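The Year I Stopped Working in Bed

For four years my office was a pillow. I wrote whole features propped up against the headboard, laptop cooking my knees, cold toast somewhere in the blankets. I told people I loved it! My neck told a different story, and by October I couldn't turn my head far enough to back the car out of the driveway.

So I called Natália Peixoto, who fixes up spare rooms for a living over in Morngate, and asked what a person with 13 square feet of hallway and no patience could do. She laughed for quite a while. Then she asked what I look at when I'm thinking, and I had to admit it was mostly the laundry.
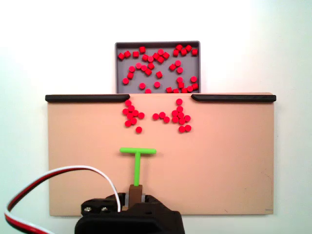
Her big thing is the blank spot. Pick one stretch of wall you can stare at, she says, and leave it boring. No calendar, no cute quote, no photos of the dog (sorry, Biscuit). I lasted a whole morning before I taped up a grocery list - old habits - but I took it down after lunch and wrote for two hours straight.

The money part was less fun. I'd saved up $2,000 for a fancy chair and a desk that goes up and down, and I came this close to ordering both. In the end I spent $164 on a used table and a lamp, and the rest is still sitting in the bank, looking at me.

My neck is better, mostly. I still sneak back to bed on rainy mornings with a notebook, and Natália doesn't need to hear about that.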